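Small tables, full evening at Layug

Aug 24, 2025

The Layug games club will run its first miniature pool league this autumn, with entries open now at the Saveck Street hall. Players will meet once a week for seven weeks, and each match is the best of 15 frames.

The idea came out of a trial evening in May, when the club put out six tabletop sets and found that people stayed on until the lights went off. Organiser Pacita Padilla said the small tables suit members who have no room for a full-size one at home.

"You can lift it on to any worktop and start playing," she said. "The cue takes some getting used to. Most people hit far too hard on their first go."
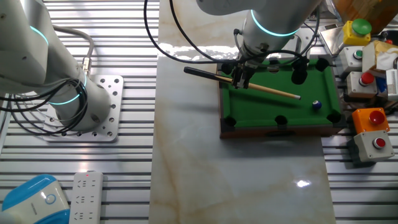 House rules follow the ordinary pub game, with one change: a ball that leaves the table goes back on the spot and the turn passes. Players may bring their own cue if it is of the miniature sort.

Plavitz, the games shop next to the hall, has put up vouchers for the winner and runner-up. Entry forms are at the hall desk and must be handed in before the draw.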